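Butler's pantry
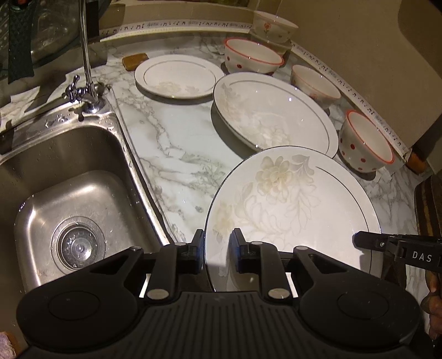

A butler's pantry is a small service room placed between the kitchen and the dining room of a house, used for storing tableware and for staging meals before they are served. In older houses it was also a buffer that kept kitchen noise and smells out of the dining room. Its fittings follow from the size of the largest pieces kept there, and dinner plates usually govern. A large plate such as the white one shown, with cream and beige flowers and a silver-gray band at the rim, needs more shelf depth than cups or glasses, and more height if it is stored on edge. Builders commonly measure the owner's own plates before fixing the shelf spacing.

History

The room became common in larger American houses in the second half of the nineteenth century. It was normally fitted with a sink, a counter, and glazed cabinets reaching to the ceiling. Locked drawers held the silver. Smaller households and the move toward eating in or near the kitchen made the room less usual after the 1920s, and many were later opened up to enlarge the kitchen or turned into a half bath. Interest returned in the 1990s, mostly in custom houses and additions.

Layout

Two plans are in general use. The galley plan has counters on one or both sides of a passage, with a door at each end. The closet plan has a single opening and is often built in space taken from a hall or a back stair. In the galley plan, swing doors need a clear landing on both sides – a point often missed in remodels.

Upper cabinets with a clear inside depth of 13 inches accept most dinner plates laid flat. A gap of 19 inches between counter and upper cabinet leaves space for a coffee maker or a tall pitcher. Shelves carrying stacked china should be supported at mid-span or made of thicker stock, as sagging appears first at the center.

Remodeling practice

Restoring a lost pantry usually starts with the floor, where patches and old nail lines can show the position of removed partitions. The Ocampo house, remodeled by the builder Igor Bednárik to drawings by Shufen Lu, is a case of this kind. The original partition line was found under two layers of sheet flooring, and the new cabinets were set to it. The sink was moved to the kitchen side to shorten the drain run.

See also

Larder
Scullery
Pass-through
Built-in cabinet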